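Laptop computer

A laptop is a personal computer built as one folding unit, small enough to be carried and used away from a desk. It runs on a battery or on household current.
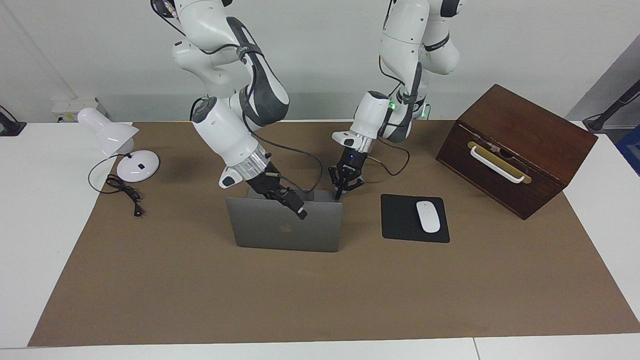
Most laptops follow the clamshell design, in which two flat halves are joined by a hinge. The lower half holds the processor, the storage and the battery. The back of the lid is the part most often seen by other people, and makers commonly place their mark there, as with the gray Apple logo on a dark space-gray panel.

The keyboard is normally set toward the hinge, with a trackpad in front of it — a layout that leaves room for the wrists.

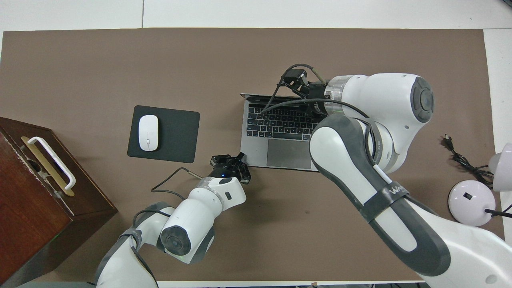
Early models used a trackball or a small pointing stick instead. Separate mice remain common in office work and drafting. Battery life is often stated in charge cycles, and many cells are rated for 300 cycles or more before their capacity drops.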